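Juice Station Automation: Questions from Staff

Updated 07/01/2018

The canteen and break areas at Plarnstead are changing how drinks are served, starting with the juice station. These are the questions people have asked so far, at the counter and by email. If yours is missing, write to Najwa Srour in workplace services and she will add it.

What is changing?

A two-armed robot is taking over part of the work at the juice station. It serves from a tap dispenser into cups and glasses. The rest of the drinks counter (coffee, tea, water) stays as it is. The robot came to us through Molow, who also do the servicing.

Why juice?

Juice is a small, repeated task that pulls people off other work. At the busiest part of the morning one person on the counter can spend most of an hour doing nothing but pouring. The task also uses the same dispenser and the same motions every time, so it was a practical place to start.

When did this start?

The trial began in March with the robot working outside serving hours. It moved to the morning service after that, with a member of the counter team present the whole time. That will stay the rule through the end of the trial.

Is anyone losing their job?

No. The canteen has 18 people on its rota and there is no plan to reduce that number. No contracted hours have been cut. If that ever came up for discussion, it would go through the usual consultation with staff first, and you would hear about it from your supervisor and not from this page.

What does the work at the station consist of?

Holding a cup or glass under the spout, working the tap, and keeping the cup upright over the drip tray. The robot's hands have separate fingers and can use the dispenser through its ordinary lever.
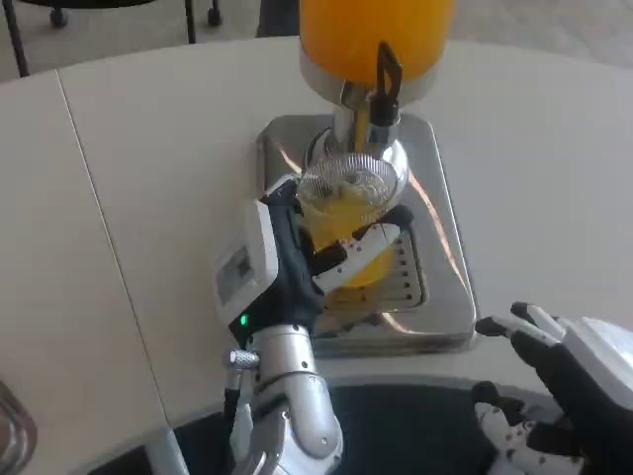
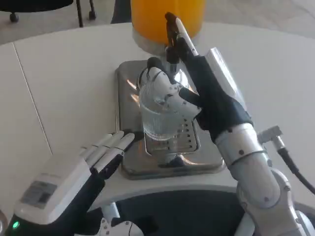
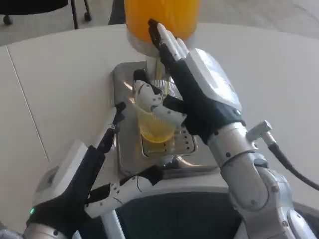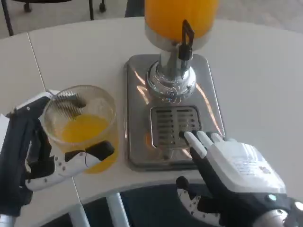
What do the people on the counter do now?

They still fill and change the containers, wash the dispenser, set out clean cups, check the drip tray and wipe down. They also deal with anything a customer asks for that falls outside a plain pour. The time saved on pouring goes mostly to the hot food line, where we have been short in the mornings.

Will I need training?

Yes, if you work the drinks counter. It takes one session of 80 minutes and is paid at your normal rate. You will learn how to start and stop the robot, how to clear the table, and what to do after a spill. You do not need to know any programming. Kwadwo Ofori runs the sessions and keeps the sign-up sheet.

Is it safe to stand next to?

Stay out of reach of the arms while it is working. If you need to get to the table, stop the robot first, wait until both arms are still, and then go in. The stop button is explained in training and anyone may press it. You will not be asked to justify pressing it.

Is it faster than a person?

No. A person who knows the station is quicker. The gain is that the person can be doing something else.

What happens if it spills?

Stop it, wipe up, and write the spill in the station log with the time. Do the same if a cup is dropped or overfilled. Small spills count too. Molow reads the log at each service visit, and anything missing from it doesn't get fixed.

How is hygiene handled?

The food safety rules are the same as before. The hands are cleaned at the start and end of every service and after any spill, following the card kept with the cleaning kit. Do not use the general surface spray on them. Ask for the Cullia wipes if the box is empty.

Does it record customers or staff?

Its cameras are used to find the cup and the tap. Footage is not used for timekeeping, performance reviews or discipline. This is written into the agreement with the staff side, and Najwa can give you a copy.

Can I refuse to work with it?

You can ask for a different position on the rota. So far two people have asked and both were moved. It does not affect your pay or your shifts.

What comes next?

The trial is reviewed after 100 service days. The counter team will be asked for their views in writing before any decision is made. The Zein building has asked for a station of its own, but that will wait for the review.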